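Flellton workshop members build sorting table for robot arm

June 18, 2023
6 comments | 57 shares

A shared workshop in Flellton has spent the spring putting together a table-top robot project, and members say it is close to being ready for visitors.

The project, named Otance, is led by Dwight Dhillon, a retired fitter who joined the workshop two years ago. It uses a robot arm to push small coloured blocks across a board, with the aim of grouping them by colour or by shape.

Work began in May, when the arm was fixed in place and the first blocks came off the workshop's 3D printer. The group has a budget of £2,000, most of it raised from members' fees and a sale of old hand tools. A local supplier, Trondora, gave a discount on fixings and cable.

Mr Dhillon said the printing had taken longer than the wiring. "We've made 100 blocks so far and thrown a good many of those away," he said. "The stars were the worst. The points kept lifting off the print bed, so we slowed the machine down and left it going overnight."

The arm does not pick anything up. It carries a straight rod that points down at the board and nudges the pieces along. Mr Dhillon said the group had looked at buying a gripper but decided to leave it for another year.

"Pushing is harder than you'd think," he said. "A cylinder goes off in one direction and a triangle turns round on the spot. We've had to write the moves for each shape separately."

The software is being written by four members who meet in the evenings. They plan to share it with other workshops once the instructions have been tidied up.

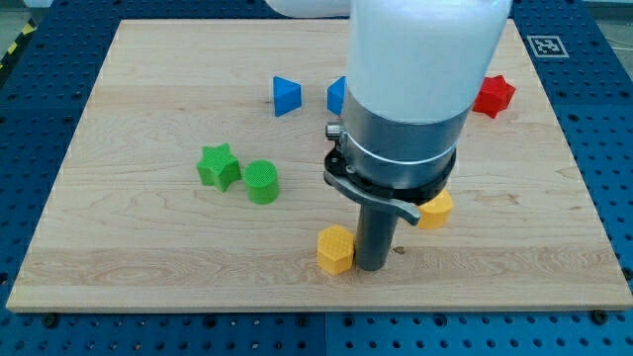
The Otance arm over its maple board, with printed blocks in blue, green, yellow and red.

The next job is a clear guard to go round the table, which the workshop wants fitted before anyone outside the group is allowed to try the controls. An open evening will follow, with the date to be put up on the workshop door.

New members are welcome and do not need any experience of robots.

Contact the newsdesk | © Flellton news pages | Back to top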